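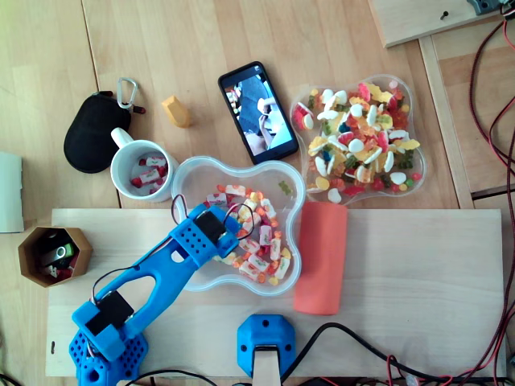 25 Mar 2021 – Small arm, candy pick trials

Setup as left last night. Arm at the lower left of the table, gripper parked over the first flower bowl, the one with the wrapped candies. Second bowl, gummies, stays on the far side of the foam block. The task is still the same: take one candy from the first bowl, lift clear of the rim, release over the mug, return to park. The gummies are for later.

Gripper servo
Replaced the servo on the gripper end. The old one buzzed at the closed position and got too warm to touch after a dozen cycles. New one is the same size, so the printed pocket did not need changing. Horn went on one spline off the first time. Took it off, commanded the center position, refitted. Closed position is now 80 in the script where it used to be a good deal higher. Margaux Leblanc's note in the config still gives the old value; I left it in as a comment.

Do not drive it past the closed value to get more grip. The jaws flex before the candy does, and the servo just sits there drawing current.

Long link
Reprinted in the same blue, with the long cutout kept. I had planned a solid version but the weight at the end of the arm matters more than the stiffness. Sideways play at the tip is down a little, most of it from new screws at the joint. The rest comes from the base. If somebody has time, shim the base before touching anything else.

Wiring
The loop up from the gripper is still the weak point. At full reach the wires rub on the bowl rim, and on run four they dragged the bowl toward the arm by enough to spoil the remaining picks. Tried a tie on the forearm, which only moved the loop further back and pulled on the connector. The loop has to stay, but it should leave the gripper on the upper side. Will drill out one of the existing holes for a clip.

Power leads are still unlabeled. Label them before the supply goes back in its box.

Runs
Script is the Jondus branch, not the main one. Speed limit 30 for the descent, full speed elsewhere. Lift height set to 60 mm above the rim after two collisions at the lower setting.

First batch: poor. The gripper came down flat on top of the pile and pushed candies outward. Added a short wiggle at the bottom of the descent, closing slowly while it moves. That got better picks, though now it sometimes takes two by the wrappers. I am counting a double as a failure.

Second batch: the arm reached the mug every time. Drops were fine when the candy was held by the middle and bad when it was held by the wrapper, where it swings and lands on the board.

Log stops at line 199 because I pulled the USB cable with my sleeve. Nothing lost except the final run, which was a miss anyway.

Open items
– Clip for the gripper wires, upper side.
– Shim under the base.
– Mark the bowl position on the board in pencil. Taping the bowl down did not hold.
– Softer pads on the jaws. Ostapchuk has offcuts of silicone sheet, ask for the thin one.
– Find out why the elbow jumps on the first command after power-up. It happened again twice today. Keep hands out of the way until it has homed.
– Merge the wiggle into the main branch once it has survived a full batch with no bowl movement.

Arm is powered down and parked. Please leave the candy in the first bowl alone until the pad test is done, the pile height is part of the setup.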